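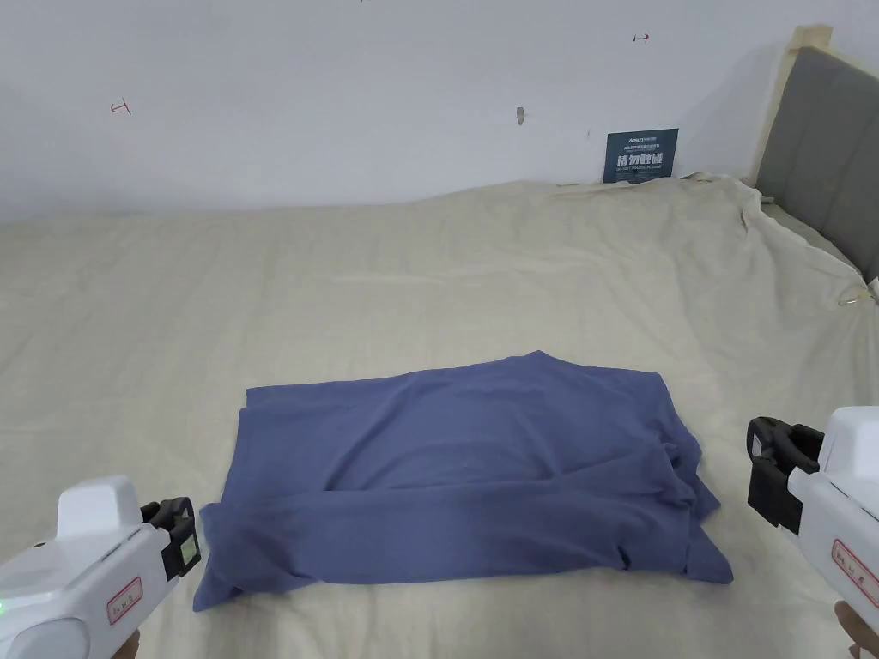 A folded garment on the bed, with a gripper at either side of it.

Most people can fold a T-shirt without looking at it. Writing software that can do the same has occupied a team at Harnness for much of the past two years, and the group does not expect to finish soon.

Cloth is a hard subject for a planning program. A mug or a box keeps its shape when it is picked up, so its position can be stored as a few numbers and trusted until something touches it again. A shirt offers no such help. Its collar may be under its hem, a sleeve may be inside out, and each pull changes the parts that were not pulled.

The project, known as Prallira, approaches the problem by learning from people. An operator folds a garment with a pair of hand-held grippers, and the software records the path of each jaw and the moment at which it opens or closes. Those records are used to train a control policy, the part of the program that decides what to do next from what the cameras report.

"We tried for a long time to write the rules by hand," said Dayana Ayala, who leads the work on perception. "The rules were sound for the shirts we had in mind when we wrote them."

The present collection holds 2,597 recorded folds. Each is cut into short segments, and each segment is given a name: reach, grasp, lift, spread, lay down, fold over, release. The names matter a good deal to Géza Vass, who wrote the segmenting tool and has rewritten it twice. His first version marked a grasp whenever a jaw closed. It took no account of whether any cloth was between the fingers, and the trained policy learned to close on air.
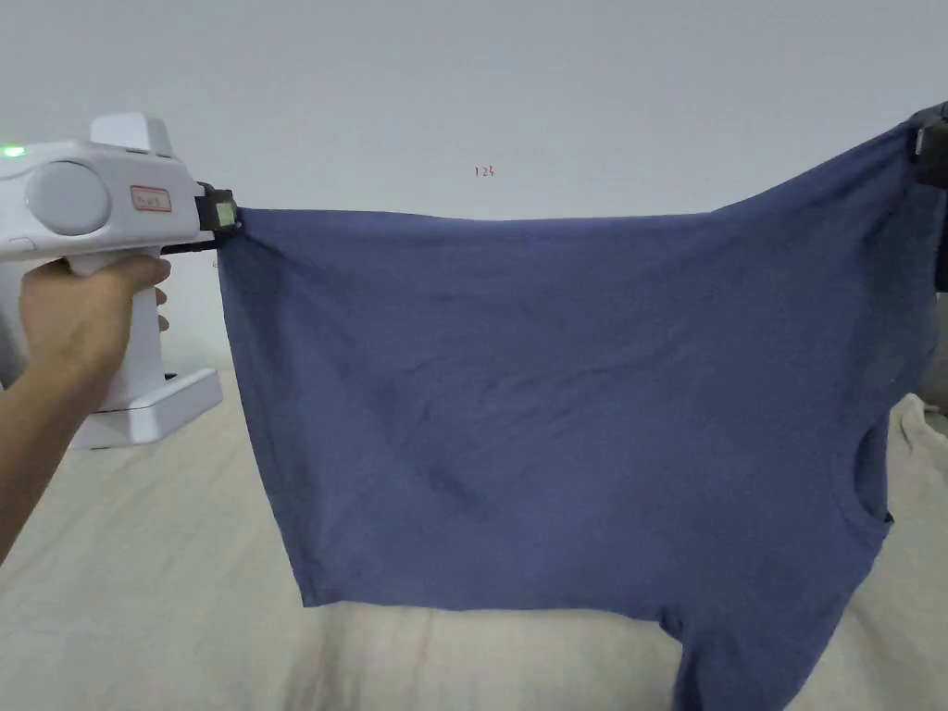
Holding a shirt by two points brings its own questions. If the jaws move too far apart, the fabric is strained and may slip. If they stay too close, the middle sags and the planner can no longer tell where the lower edge will land. The current program estimates the tension from the line of cloth between the two grasps – a straight line is taken as a sign to stop pulling – and corrects the distance five times before the shirt is lowered.

Peter Tóth, who is responsible for the motion planner, regards timing as the larger difficulty. The two arms are controlled by separate processes, and a delay of 60 milliseconds between them was enough to twist a sleeve in early trials. Both now read from one clock. Mr. Tóth has also removed a smoothing filter that made the paths look better on a screen but rounded off the short, quick motions that experienced folders rely on.
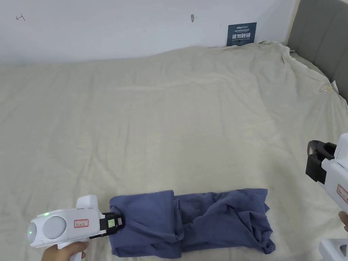 Much of the remaining work concerns what one hand should do while the other is busy. People seldom let a free hand rest. It moves ahead to the next point, or waits close by in case the fabric shifts. Earlier models treated such waiting as noise and trimmed it from the records. When it was restored in April, the policy recovered from a dropped corner far more often.

Every record is replayed in a viewer called Correia before it is accepted. Carleen Quinlan, who manages the review, asks her staff to reject a fold if the two paths drift out of step, even when the finished shirt is perfectly neat. Rejected records are kept in a separate store, where they are used to test whether the software can recognize its own errors.

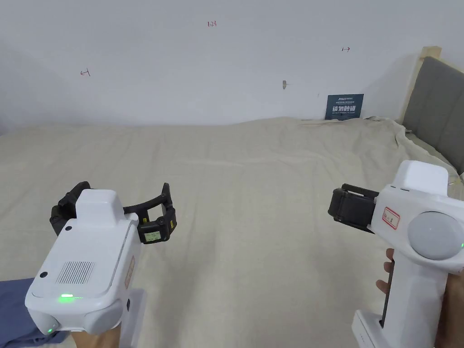
The two hand-held grippers raised over the sheet.

A trial of the trained policy on a pair of fixed arms is planned at the Tavonbridge laboratory, where Shahzad Kazmi will oversee a run of 500 folds without changes to the code. The first shirts will be of one size and one fabric. Towels are to follow, and fitted sheets have been left off the schedule at Mr. Kazmi's request.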